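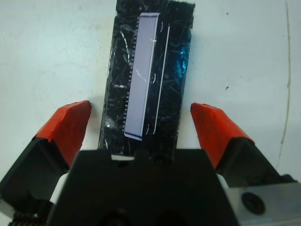 Can you put shrink wrap and plastic film in your curbside recycling bin? Almost never, so keep it out unless your hauler has told you in writing that they take it.

I know, I know. I was a film-in-the-bin person for years, and I felt pretty good about it too. Then I went on the July tour of the Trerow sorting plant (free, closed-toe shoes only, bring earplugs) and came home a changed woman. Thin plastic wraps itself around the spinning parts of the sorting line, and twice a day they shut everything down so people can climb in with knives and cut it out. Each stop takes 30 minutes. I stood there watching a guy saw at a wad of bread bags the size of a beach ball and thought about every single one I'd ever sent him!

So where does it go? The drop-off box at the Javico market takes grocery sacks, bread bags, the overwrap from paper towels and the clear stuff around cases of water. It has to be clean and dry. I hang mine over the kitchen faucet overnight, which looks ridiculous and works fine. Pull off any paper labels or big patches of tape first, or just snip that part away and toss it.

What the box won't take: cling wrap that's touched food, chip bags, frozen vegetable bags, and anything that crinkles and springs back when you ball it up. The stretch test is the one I use. If your thumb makes a dent and the plastic gives a little, it's probably okay. If it tears like paper or doesn't budge, trash.

Bubble mailers are a yes if they're plastic all the way through. The paper ones with bubbles glued inside are a no everywhere I've called, and I called 3 places, including Zitari Hauling, where I was on hold so long I cleaned out the fridge.

We've been saving ours in one bag on the back of the pantry door since the tour, and last Friday I finally weighed it on the bathroom scale. Around 5 pounds, from two adults and a teenager. I'm still a little shocked, mostly at the paper towel wrap (we buy too many paper towels).

The Javico box is just inside the left-hand doors, past the carts. If it's full, please don't leave bags on the floor next to it, they just get thrown out. The Šimkus hardware store has a smaller one by the paint counter, and it's usually half empty in the mornings.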